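About Pilora

Hi, I'm Yesenia Cárdenas, and I run Pilora, a shoe repair and cleaning shop with two workbenches, one very loud sewing machine and a front counter I painted green myself (twice, the first green was awful).

I learned the trade from Alcides Zapata, who had a heel bar by the bus station and let me sweep up for a whole summer before he handed me a knife. When he retired I bought his lasts and his finishing machine, signed a lease I could barely afford and opened in September with 613 dollars left in the bank. My first customer wanted a shoelace.

These days we do heels, half soles, full resoles, zippers, stitching, stretching and dye work. We clean canvas too, by hand, with a soft brush and a lot of patience. I love canvas! People give up on it way too early, and a good scrub plus a bit of glue along the sole can buy you another couple of years.

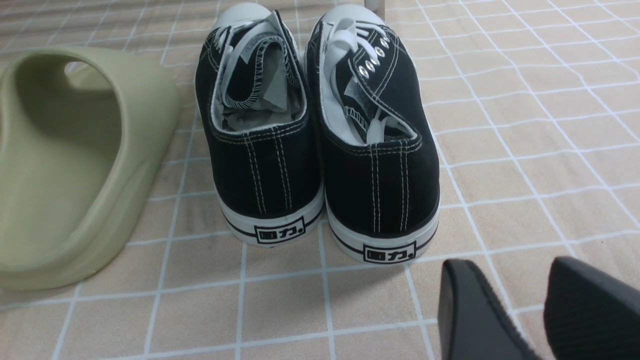
Kalkidan Tesfamariam joined me when the boot season got out of hand, and she's now better at welts than I am - I've stopped pretending otherwise. She also teaches our evening class, where you bring in a tired pair of your own and fix them yourself. Bring an apron, and please don't wear anything you'd cry over, the black dye goes everywhere.

We passed 4000 repairs this spring, and I still write every ticket by hand. If a pair isn't worth fixing I'll tell you so at the counter, and you won't pay a cent for the opinion. Most jobs take a week, a bit longer when the first snow hits and the whole town remembers its boots at once.

You'll find us at 1204 Sestberg Street, next to the laundromat. There's parking around back. Ring the bell if the door sticks - it does that when it rains.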